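Wednesday, track shed notebook – timing and throws stuff

Started 7:40. Cold. Wind already up on the back straight, gauge reading all over the place before I even got the tripod level. Moved it to the inside of lane one where it should have been the first time.

Timing first. Kerkance system, both units. Start sensor on the gun picks up fine at the 100 line. At the 200 start it drops out unless the cable goes over the curb and not through the drain. Tried it through the drain four times, two clean starts and two nothing. Over the curb, six for six. So over the curb it goes, with the rubber mat on top so no one trips. Mat is in the high jump closet, bottom shelf, behind the spare crossbars.

Clock on the finish unit was slow against the start unit when I synced them last night. Fine this morning after a resync. Don't know what that was. Will leave both powered on over lunch and look again at 1:00. If it has drifted we hand time the JV heats as backup and I'll call it in to Mustar, they did the last service. Their sticker says February.

Lap counter: bell is OK, the flip numbers are not. The 3 sticks to the 4. Sanded the edge, better, still not great. For the 2,000 steeple it doesn't matter much but in the longer races it does. Whoever is flipping needs to check the face every lap, not just hear it click.

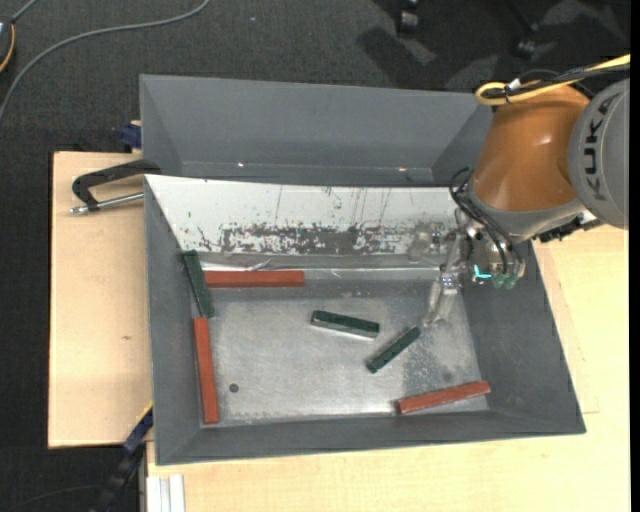

Meet setup log, Kodham track

Hurdles next. Two of the women's 100 set have loose weights, they slide when you tip the hurdle so the pull-over is way too light. Tightened one with the big allen key. The other is stripped. Pulled it and swapped in one from the practice stack, which has the old paint but the height pins are good. Checked the pins on the rest of that flight at race height, all click in.

Steeple barrier on the backstretch – adjusting bolt frozen again. Penetrating oil at 8:30, came back at 9:15 and it turned with the long wrench. Greased it. Should of done that in the fall. Set it to women's height and marked the post with tape so we can find it fast between races. Men's height is the older scratch lower down the list on the door card, don't guess it.

Throws. Shot ring is swept, toe board solid. Discus cage has a gap on the left side where the net came off three hooks, I could put my arm through. Zip ties for now, doubled. That's good enough for a practice, I'm not happy with it for a meet. El Khatib (the net people) have the replacement panel on order, supposed to ship this week, they said that last week too. Emailed again.

Weigh-in scale: checked with the test weight, the 1,000 gram one from the cabinet. First reading low. Moved the scale off the rubber floor onto the concrete and it read 1,000 on the nose, three times running. So the scale lives on the concrete now. Taped a square on the floor for it. Girls discus all passed after that. One boys disc has a chewed rim, set it aside for warmups only.

Sector lines – the tape on the javelin side blew out overnight. Restaked. Used the long spikes this time. Measured the angle with the chord method, came out good on the second try, first try I was reading the wrong side of the tape. Foul line repainted, tacky til noon at least in this cold, keep people off the end of the runway.

Long jump pit turned over and raked. Sand is wet about a hand down and hard under that, needs a real dig before the meet. Takeoff board wobbles a hair on the pit side. Shimmed it with a strip of old runway rubber, jumped on it a bunch, no movement I can feel.

1:00 – clocks. Both still together. No drift. No idea then. Leaving Mustar alone unless it comes back.

Practice starts with the relay kids at 1:30, used it as a dry run. Ran both exchanges zones with the finish unit live. Got splits on everybody except one leg where the beam was blocked by a stroller parked right next to the reflector. Put a cone there. Put two cones there. Gun battery down to one bar by the end, charging it now.

Wind gauge: the last thing. Readings make sense once it's inside lane one and away from the bleachers. Legal wind for most of the afternoon, then gusty after 3:00, so if we get a choice I'd run the sprints early.

Still to do
– dig out the pit
– new battery for the gun sensor, plus a spare
– cage panel, keep bugging El Khatib
– replace stripped hurdle bolt, take the old one along to match the thread
– lane 6 number box is missing its strap
– print the door card again, the current one is unreadable in the rain

Locked up 5:20. Key is back on the hook.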